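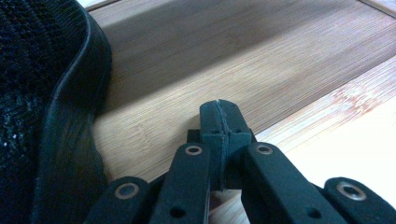
Descaling interval on a Sartori kettle, hard water

dandport_mike
Our water is very hard and the Sartori kettle gets a white crust on the bottom within a couple of weeks. The booklet says every three months. How often are people doing it, and with what? I have been using Clasero tablets but a box of 24 is getting expensive.

pilotlight
Every other Monday here. Plain white vinegar, half and half with water, bring it to a boil, leave it 15 minutes, rinse twice. I stopped buying tablets.

Remigiusz Śliwiński
I would not boil vinegar. The smell stays in the kitchen all day and it gets into the lid seal. Citric acid does the same job, one tablespoon to a full kettle. Heat the water first, switch off, then add the powder — it foams if you do it the other way.

pilotlight
Never had a problem with the seal. Same kettle for six years.

hobbs_k
Seal on mine went stiff after vinegar. Could have been age. I use citric acid now too. The Jasenix bags from the hardware store are fine, just check it says food grade.

dandport_mike
Thanks. Would a filter jug be enough instead? My sister has one and her kettle looks clean.

hobbs_k
It slows it down. You still have to descale, and then you are paying for cartridges.

Remigiusz Śliwiński
Depends on how much you boil. For two cups a day I think a jug is worth it. For a family, no.

tealeaf2362
Disagree, we are five people and the jug cut it from every two weeks to every two months. Change the cartridge on time, that is where most people go wrong.

dandport_mike
Did one round with citric acid last night. Most of the crust came off, there is still a ring near the spout. Do I scrub that or repeat?

pilotlight
Repeat. Don't use anything rough on the inside.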